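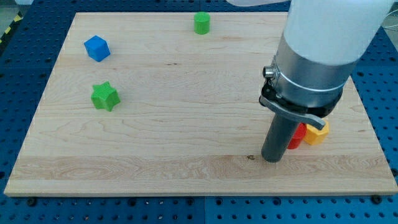

Recording block-sorting demonstrations on the Kirkcombe bench

Written for new starters by Ewan Pollock. Last revised 25/03/2026.

You are going to move toy blocks with a very expensive arm so that a piece of software can learn to do it worse than you, and then, with luck, slightly better. Set aside a morning. Bring a drink with a lid.

Before you start

Check that the maple board is bolted down and doesn't shift when you lean on it. We lost most of February to a board that had crept a little further left every day, and the Pramard model learned to follow it.

Wipe the board, but leave the grain and the knots alone. Elisa Galli once covered them with white card to tidy things up, and the policy trained on card had no idea what to do with wood.

Step 1. Lay out the blocks

Use the five in the set: green cylinder, blue cube, green star, red block, yellow hexagon. There are two greens on purpose. If the model is sorting by colour alone, you want to find out now.

Scatter them – don't arrange them. People left to themselves make a neat ring with the cube at the top. Turn the cube so it sits at an angle, and put at least one pair close together, as with the red and yellow blocks, so the gripper has to work for its living.

Step 2. Record one pick

Start recording with the finger clear of every block. Bring it down slowly, take the block named on the prompt sheet, lift, place, retreat. Stop recording only when the arm is back where it began.

If you fumble, keep going and recover. A clumsy rescue is worth having. A clip where you give up and sigh is not, though we have 29 of those.

Step 3. Label it straight away

Type the block, the target and either "clean", "recovered" or "bin". You will not remember after lunch.

Step 4. Reshuffle and repeat

Move every block between clips, including the ones you didn't touch. Stop at 40 clips per sitting. After that your hands go on autopilot and all the paths look the same, which the model will copy faithfully.

The current set, Sesia, holds 3,908 clips. We need another 700 with the star as target, as everyone avoids the star.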